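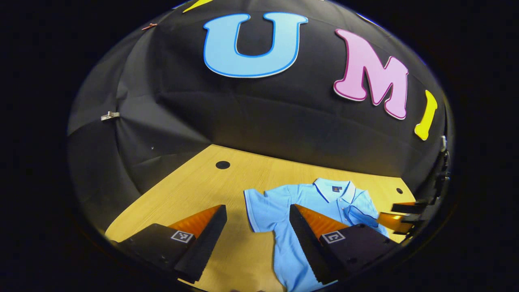

## Chapter 6: From Wrist View to Fold Plan

Polo shirt flat on the table, collar to the far edge, one gripper already on the right side. Where does the planner go next? Most of this chapter is that question.

You'll need the Ralia tracker from Chapter 5 up and running. Markers on the fingers give you finger pose and opening width. Cloth is harder — no markers, no fixed shape, and the lens bends every straight edge. So undistort first, *then* segment. Students skip this and wonder why there sleeves come out curved.

Order of work:

- lens model, colour mask
- keypoints: collar, cuffs, hem (hem often out of view, see 6.3)
- grasp choice for the free hand
- two-arm timing

Code is in the Catacutan repo, written by Leonora Dela Peña. Practice set has 1,215 clips, 83 held back for testing. Dont train on those.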